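Call for Participants: Memory and Everyday Sorting Study

The Bridine Center for Learning and Aging invites adults to take part in a study of how people remember the order and placement of ordinary objects. The study is carried out jointly with the Lollia School of Health Sciences and will run from April until all places are filled.

Who may apply

Applicants must be 60 years of age or older, live independently, and be able to read large-print English. Glasses and hearing aids may be worn. Persons who have had a stroke within the past year are not eligible. No earlier experience with research is required, and applicants will not be asked to use a computer.

What participation involves

Each participant attends 2 sessions at the Center. In the first, participants study short arrangements of small objects, such as colored cubes, buttons, and keys, and are later asked to recall them. In the second, they complete a spoken word task and a questionnaire on sleep and daily routine. Rest breaks are provided, and a family member may wait in the adjoining lounge. 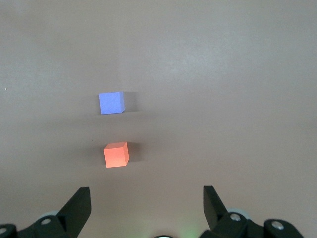

One participant from the pilot round wrote that the recall portion was harder than expected, that the word task was a pleasure, and that the staff never made her feel hurried. She asked that the chairs have arms, and these have now been provided.

Individual scores are not reported to participants, physicians, or insurers. The study is not a medical examination and cannot be used to diagnose memory loss. Applicants with concerns about their memory should speak with their own doctor.

Payment and travel

Participants receive a gift card after each session. Parking in the Kravchuk Street garage is free with a validated ticket, and the number 20 bus stops at the main entrance. Those who live outside the city may request a travel allowance when they apply.

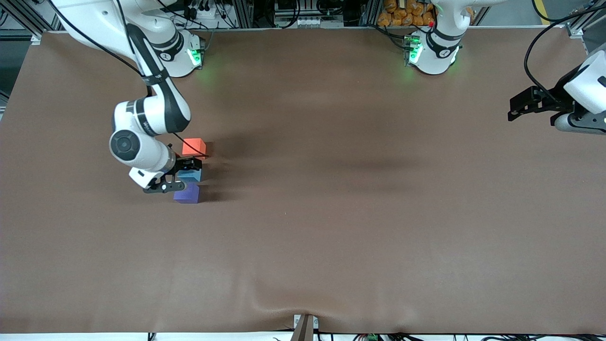

Would it be possible to attend both sessions in the same week, asks a reader of the Britus neighborhood newsletter, where this call first appeared. Sessions must be at least ten days apart, but the Center will make every effort to offer the same time of day for both.

How to apply

Application forms are available at the front desk, Room 423, and at all branch libraries. Completed forms may be returned by mail or in person before 4 p.m. Applicants will be contacted by telephone. Participation is voluntary, and a participant may withdraw at any time without giving a reason.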